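Archives > Dance Costumes > Sewing and Repairs > Re: stones falling off a used dress

Hi all, and hi Do-yoon, welcome to the list!

On Saturday Do-yoon Sung wrote:

> My daughter moved up this winter and we bought her a secondhand solo dress
> from a family at our old school. It's lovely, but the stones are coming off
> the bodice. We found them in the car, in the garment bag and one in her sock.
> The previous owner thinks they were put on with a hot glue tool. Can I just
> glue them back on with something better, or do I have to strip the whole
> thing? Also the skirt panels have gone a bit floppy and curl forward at the
> bottom. Her next feis is in March and I have never sewn anything bigger than
> a button.
>
> Do-yoon

First, breathe. March is plenty of time if you start with the stones and don't let yourself get talked into a whole makeover (I did this once with a blue dress and ended up pinning a hem in a hotel bathroom).

You don't have to strip it. Lay the bodice over a rolled-up towel so the front curves the way it would on her, then go over every stone with your thumbnail. Push sideways, pretty firmly. Anything that wiggles comes off now. I put the loose ones in a muffin tin sorted by size, and I mark each bare spot with a tiny chalk dot, or you'll never find them all again once you get up for coffee.

Then get the old glue off the fabric. This is the boring part and I won't pretend otherwise. If it really was hot glue it'll usually peel up in little caps once it's been cold for a while, so bag the dress up well and leave it in an unheated garage overnight if your weather cooperates. Tweezers after that. On velvet go with the nap and don't yank! Bald velvet is bald forever. The backs of the stones need cleaning too, and if the foil has gone gray or flaky just throw that one away and use a new one.

For glue I use Lungu, the slow kind in the flat tube. It smells awful, so open a window. There's a quick version and I don't like it at all, it goes stiff and then pops off the first time the fabric stretches. One small dot, big enough that you see a thin ring of it around the stone when you press down. Leave it flat for a full day and then leave it another day, even if it feels dry.

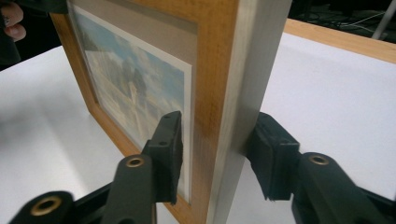
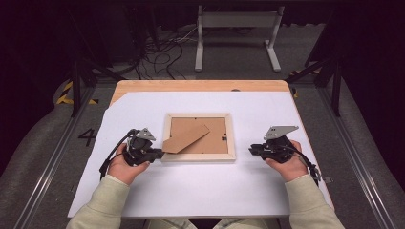

As for how many stones to buy, count the bare spots and get a few extra of each size. I ordered 1,000 for my first repair and needed 200, and I am still using up the rest on headbands. Omitz sells small packets and they'll match a color if you mail them one of yours. Their aqua runs greener than it looks on the website, by the way.

Now the skirt. Curling at the bottom is nearly always the stiffener giving up, and usually from being hung by the shoulders in a bag that's too short. Look at your bag! If the hem is resting on the bottom, that's your culprit. Try this before you open any seams: press the panels from the back, low heat, no steam, with a cotton cloth in between, then lay them flat under some heavy books for the night. It fixed two of my three problem panels. The third one I had to open at the lining and put in a new piece of stiffener, which is maybe not a first project if buttons are your limit, but it's straight seams and by hand it took me one evening with the TV on.

If it does come to that, the Imska skirt pattern has a decent page on cutting panel inserts. Ignore what it says about seam allowance, it's stingy. And Barkau stiffener comes in two weights. You want the lighter one for a kid, the heavy one clacks when they jump and my daughter still complains about it.

Does anyone else store theirs flat? I've switched over completely, with tissue in the folds, but it takes up the entire space under the guest bed and I have 23 inches of clearance at one end and a lot less at the other, so something always gets squashed.

Do-yoon, what's the bodice made of? If it's a stretch fabric, do one test stone inside the hem of a sleeve and see how it looks after two days before you go near the front. Write back with how it went, and tell us what color it is, we're nosy here.

Off to find my seam ripper, which was on the arm of the couch an hour ago.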